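How Does a Robot Know What to Grab?
The software behind the squeeze

Posted 25/10/2026

Pick up a piece of fruit. Any piece. Done? Good. You probably didn't think very hard about it, and you may have been humming.

Now imagine you had to write down every single thing you did, in order, for somebody who has never seen fruit, has never had a hand, and will do exactly what you say and nothing else. That somebody is a robot. The writing-down is called software, and it is where most of the trouble is.

We're going to follow one robot program, called Skiller, through one small job: taking a mango out of a bin. A four-year-old can do this. Skiller needed 3000 practice grabs before it was any good, and four-year-olds are very smug about it.

Step one: What am I looking at?

A robot's camera doesn't send it a picture of a mango. It sends numbers. Each tiny dot in the picture, called a pixel, is stored as a few numbers saying how much red, green and blue it has. To the computer, a bin of fruit is a very long list of numbers, about as exciting as a phone book. (Ask a grandparent what a phone book was. Allow plenty of time.)

The part of the software that makes sense of those numbers is called perception. Perception has one big question to answer: where does one thing stop and the next thing start?

That's easy if you have one mango on a white plate. It is a lot less easy when mangoes lie on top of each other, all of them some kind of yellow or orange. A pile like that could be five fruits or one extremely lumpy one. So the program hunts for clues. A dark line of shadow is a good clue, as it often means there's a gap. A curved edge is another. If a curve disappears behind something else, the program has to guess how the rest of it goes.

You do the same thing when you see half a dog sticking out from behind a sofa. You don't scream "Half a dog!" You guess that the other half is back there somewhere. 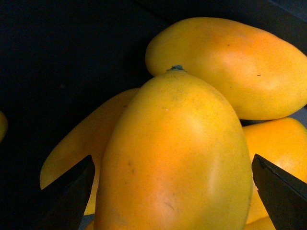 Perception also has to learn what to ignore. Shiny spots are a classic nuisance. A bright patch on a smooth skin is only light bouncing off it, but an early version of the program might decide it has found a separate, very small, very pale object, and try to pick that up instead. Scratches and speckles cause the same kind of silliness. The people teaching Skiller showed it 3512 pictures of fruit with the edges carefully drawn on by hand. Drawing around fruit is a real job, and yes, you can get tired of it.

Step two: Which one, and from where?

Once the program has a good idea of what's in the bin, it has to choose. This is called planning. Planning is the fussy part of the family, the one who walks around the whole parking lot before picking a space.

For each mango it can see, the planner imagines lots of ways to grab it. From the left? From the right? Tilted a bit? Skiller tries out 500 of these imaginary grabs before it moves a single motor. Each one gets a score. A grab loses points if a finger would bump into the mango next door. It loses points if the fruit is stuck underneath another one. It gains points if both fingers have room to slide down on either side.

The highest score wins. The other 499 ideas are thrown away and nobody feels bad for them.

Step three: Now do it gently

Having a plan is nice. Following it is called control, and it goes like this: move a little, check, move a little, check. The software does this many times every second, which would drive you or me up the wall.

All that checking matters because plans go wrong. Fruit rolls. If you close your eyes while reaching for a glass of milk, you'll see what happens when you stop checking. (Please don't do this. If you do, please don't say where you got the idea.)

Then comes the squeeze. Too soft, and the mango drops. Too hard, and you've invented juice. The program closes the fingers slowly and watches how hard the motors have to push. When the pushing gets harder, the fingers must be touching something, and it's time to ease off.

What about mistakes?

There are plenty. In one long test, Skiller missed 332 times. Each miss was saved, along with the camera's numbers and the plan it had been so proud of. A tool called Rorura sorts the misses into groups, such as "slipped," "bumped a neighbor" and "grabbed air." Grabbed air is the embarrassing one.

Try it yourself

You need a friend, a bowl of fruit and some patience. Your friend is the robot. Your friend may only do exactly what you say, using one finger and one thumb. You are the software. "Pick up the apple" is not allowed, because a robot doesn't know what "pick up" means until somebody explains it. Try "move your hand left" and "stop" instead.

Swap places after the first apple hits the floor.

Words to know

Pixel: one tiny dot in a digital picture.
Perception: the software that works out what is where.
Planning: the software that chooses what to do.
Control: the software that does it, checking all the way.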